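# witton-padlock-faults

Data card for the fault subset of the Witton padlock and key recordings. Covers two-arm runs logged with a fault code in May. Clean runs are in the main set and are not repeated in this one.
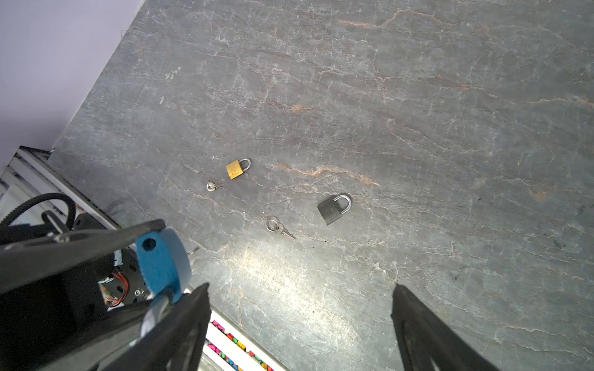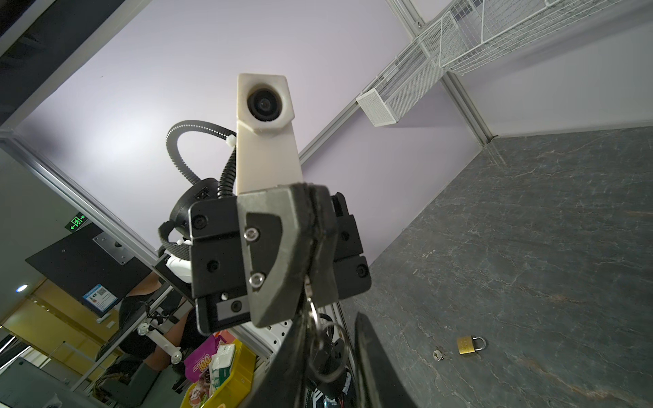
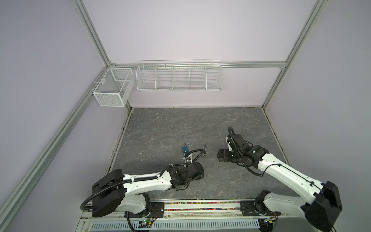 Views from the Witton cell. First and second: wrist cameras. Third: fixed camera.

## Contents

- 196 episodes, 82 with a fault code
- Wrist and fixed views, joint positions, gripper current
- Fault log in plain text, one line per event

## Known faults

**F1, wrist camera dropout.** The wrist view freezes while joint data carries on. Traced to a Molex connector working loose when the wrist turned to its limit. Frozen stretches are marked in the log and have not been cut.

**F2, late stop.** The gripper kept closing after the stop signal on one arm. The Vondwood controller held the old command for 976 ms. The limit is now 60 ms. Do not train on F2 episodes.

**F3, lost key.** The gripper reports a hold with nothing in it. Thin keys sit below the current threshold.

## Safety

Both arms must be powered down before anyone reaches into the cell. The software stop is not enough.

## Comments

**sheehan-lab:** Is F1 marked per camera or per episode?

**maintainer:** Per camera. See column four of the log.

**kestrel_b:** We get F3 on flat keys too. Lowering the threshold gave us false drops.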